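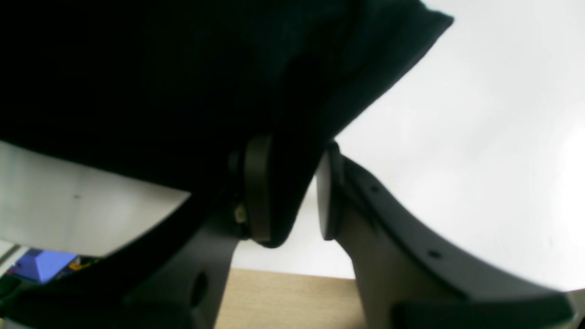
Deming Jiang asked at the spring review whether the club would be better off buying a finished gripper and spending the money on travel. The students talked it over at two meetings and voted to stay with their own fingers and pads. The rest of this report covers what came of that choice.

Plerkside Robotics Club – progress report to the Mestitz Fund
Posted in September by Shuzhen Ren, club adviser

The grant pays for one project, which the students call Idus. The goal is a single arm that can pick up a piece of cloth from a table, fold it once, and set it down inside a marked area. We plan to enter it in the Duan student challenge in the household tasks class. There are 10 students on the project this term. Two of them were with us last year and the others are new.

Work since the last report

Fingers and pads. The club is on its third finger design. The first was too stiff and the second cracked at the base. The current pair curves inward, so the pads meet the cloth before any other part of the finger does. Dark fabric is used in many of the practice grasps, as the students found early on that the wrist camera has trouble with it. A fold in dark cloth can look the same as a shadow, and the program then closes in the wrong place.

Recording. Students drive the arm by hand and record each attempt from the wrist camera. We have 24 usable recordings of the full fold. Many more were thrown out, mostly for timing errors between the camera and the arm log. Chenxi Deng rewrote the logging script in the summer and the errors have nearly stopped.

Training. The first model trained on our recordings reaches for the cloth reliably but lets go too early. Jianhua Gu thinks the recordings are uneven at that step, with each driver releasing at a different height. The students have written a one-page guide for drivers and will record that part again.

Problems

We lost six weeks of arm time while a replacement motor was on order. During that time the group worked on pad shapes and on the written part of the entry. The entry is now ahead of schedule – the arm work is behind.

Meeting space is tight. We share the room with the math team and have to take down the camera stand after each session. Setting it up again uses a good part of the first half hour.

Budget

Spending is within the approved amount. The motor came out of the repairs line, which is now nearly used up. We ask permission to move what is left in printing supplies to repairs. Receipts were sent separately by Thanakorn Jitpraphai.

Next steps

Record the release step again with all drivers using the guide. Train a second model and test it on light and dark cloth. Send in the written entry. The next report will include test results for both models.

2 comments | 6 shares

Recent items
Idus: notes on the second finger design
Driver guide, first draft
Parent night schedule
Plerkside Robotics Club – spring report to the Mestitz Fund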